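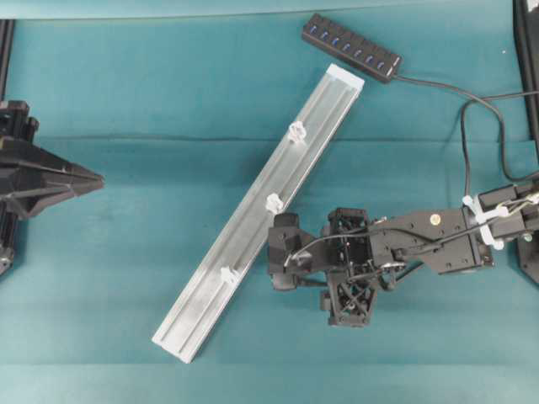

Fig. 6. Grooved aluminum profile on a work cloth.

6. Mounting the shelf rail

The Okance wall shelf hangs from a single rail. Read this section through before you drill.

1. Mark the rail height on the wall with a pencil and check it with a level.
2. Hold the rail against the line and mark the two outer holes.
3. Drill the holes and push the wall plugs in until they sit flush.
4. Fit the screws by hand first, then tighten them evenly.
5. Hook the shelf brackets onto the rail — they should click.

Note: Plugs for hollow walls are sold separately. Ask for part 2177.

Caution: Do not drill directly above or below an outlet or switch.

Caution: Keep the shelf empty until the end caps are on (see section 7).

If a bracket does not click, take it off and check the rail for dust or paint.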